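Working rules for the bin cell at Multstead. Last edited Friday, May 13, 2022. Questions go to Vasilică Toma.

# onu-bin-rules

This folder holds the rules for running grasp trials in the gray bin, plus the checklist files that the logger reads at startup. The rules apply to everyone who books the cell, including visitors from the Mustusdale site. If a rule here disagrees with the arm maker's manual, follow the manual and open an issue.

## Before a run

- Walk around the table once. Check that the pendant is in reach and the stop button is released.
- Check the clamp on the bin wall by hand. A bin that shifts during a run makes the saved calibration useless.
- Move the arm through its full wrist range at low speed and watch the cables. They need enough slack to follow the last joint without catching on the rim.
- Load `limits.yaml`. Do not edit it in place. Copy it, change the copy, and put your initials in the file name.
- Start the logger before the arm, so the first motion is always on record.

## What can go in the bin

Use a mix of shapes and surfaces. Clear and shiny items are welcome, and so are long thin ones. Bottles and cups go in empty. Nothing with an exposed blade, nothing made of glass, and nothing with a loose battery.

Drop the items in and leave them where they land. Do not line them up or stand them on end for the arm. Things may touch, overlap or rest against a wall. 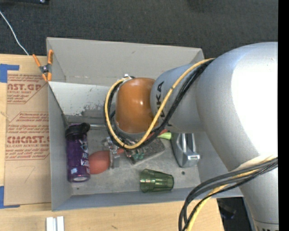 If an item ends up somewhere the arm can't reach, let the run finish and mark it `unreached` in the log. Do not stop the run to move it. Hands stay out of the bin whenever the drives are on, even if the arm has been still for a while.

## Speed and force

| Setting | Value |
|---|---|
| Tool speed, normal run | 900 mm/s |
| Tool speed, person at the table | 30 mm/s |
| Force stop at the wrist | 38 N |

These are house limits for this cell only. The March version allowed a higher force stop. Runs logged under it carry the tag `old-force` and should be kept apart when you compare results.

## Stopping a run

Press stop for any contact with the bin wall that you can hear, any cable that goes tight, or any item that leaves the bin. Write down the run number before you clear the fault, as the controller drops it on reset.

After a cable stop, check the connectors at the wrist before you start again. A second cable stop on the same day means the cell is closed until Vasilică has looked at it.

## Logs

The set now has 1071 runs. Each one is a folder with the joint log, the camera frames, a copy of the limits file and `notes.txt`. The notes file can be short but it can't be blank. "Nothing odd" is fine.

Failed grasps stay in. If a run has to be removed for a safety or privacy reason, leave the folder and replace the contents with a line saying who removed it and why.

## Known gaps

- `kultora-sync` skips folders with a space in the name.
- The checklist has no step for cleaning the bin floor. Wipe it down at the end of your booking for now.
- Soft items such as cloth and bags are not covered. Ask before using them.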